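How to Revise a First Draft Without Losing Your Way

Wed 10 October
By Catarina Fonseca

You have a finished draft. It may be a short story or a whole book, but the method below is the same. I have used it on two novels, and I teach it to the evening group at Stovgate. You will need a printed copy of the draft, a pen, a notebook and more patience than you think.

Step 1. Leave it alone

Put the draft away for at least two weeks. A month is better for a novel. Don't open the file to fix a comma. Read other people's books, or start something short. When you go back you should have forgotten some of your own sentences, and those are the ones you will be able to judge.

Step 2. Read it once with the pen down

Print it in a plain font with wide margins. Read it from start to finish in as few sittings as you can manage. Don't correct anything. If a page bores you, turn down the corner and carry on. If you get confused, turn down the bottom corner instead. At the end, write one page in the notebook about what you think the book is about. Keep this page.

Matilde Barreto, who edited my second novel, asks all her writers for this page before she reads a word of the manuscript. Mine was wrong. I had written that the book was about a boatyard closing down, and she pointed out that the boatyard doesn't appear for the last nine chapters.

Step 3. Make a scene list

Go through the draft again and give each scene one line in the notebook. Put down:

Who is in it
What they want
What is different at the end
How many words it runs to

The last column is dull to fill in but worth doing. In my second book, called Cisano after the village in it, one dinner scene ran to 2,882 words and the death of the father took 1,428. Both had to change. I cut the dinner by half and left the other scene longer, with a short walk up to the house added before it.

If you can't fill in the third line, mark the scene with a cross. It may still stay, but it will have to earn its place by some other means, such as being very funny.

Step 4. Fix the large things first

Work only on the order of scenes, missing scenes, and scenes to be cut. Leave the sentences as they are, however bad. There is no use polishing a paragraph you will throw out on Thursday.

Save a new copy of the file before you begin and give it a clear name. I use the title and a number. Move cut scenes into a separate file called Offcuts. I have gone back to mine for a line or two of dialogue, never for a whole scene.

When you add a scene, write it quickly and badly, as you did the first time. It will be smoothed in with the rest.

Step 5. Check each character on their own

Take one character and read only the scenes they appear in. Look for eyes that change colour, a limp that comes and goes, and people who know things they haven't been told yet. Listen to the way they talk as well. If you cover the names and can't tell who is speaking, go back over the dialogue.

Do this for the main characters at least. For a minor character, a search for the name in the file will usually do.

Step 6. Read aloud and work on the sentences

Read slowly, at the speed you would use for someone in the room. Stop whenever you stumble and mark the place. Most stumbles come from one of these:

A sentence with too many joining words
The same word used twice close together
A line of speech nobody would say
A description that holds up the action

Do a chapter a day and no more. After that the ear gets tired and everything sounds fine.

Step 7. Give it to readers

Choose 5 people at most. Try to find one who reads a lot of your kind of book and one who doesn't. Ask them where they stopped reading, where they skipped, and what they expected to happen next. Don't ask if they liked it.

Wait until all the replies are in before changing anything. When two readers trip at the same place, something is wrong there, although the cure they suggest may not be the right one. Jad Yammine told me to kill off the sister in Cisano. What the chapter needed was for her to arrive earlier.

Step 8. Last read

Change the font, print it again and read for spelling and punctuation only. Put a ruler under each line if your eye runs ahead. If you find yourself rewriting, go back to Step 6 for that chapter and then return here.

Then stop. Send it out, or put it in a drawer and begin the next one.
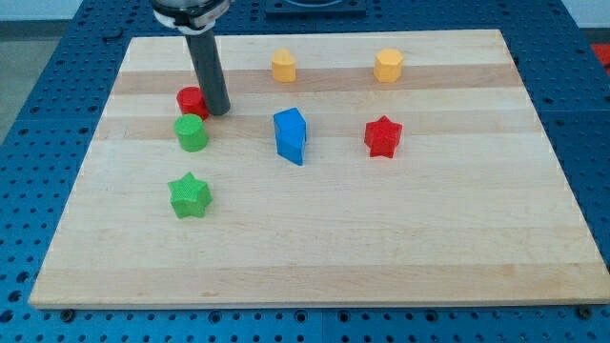 Photo: Rosário Torres / Wurkell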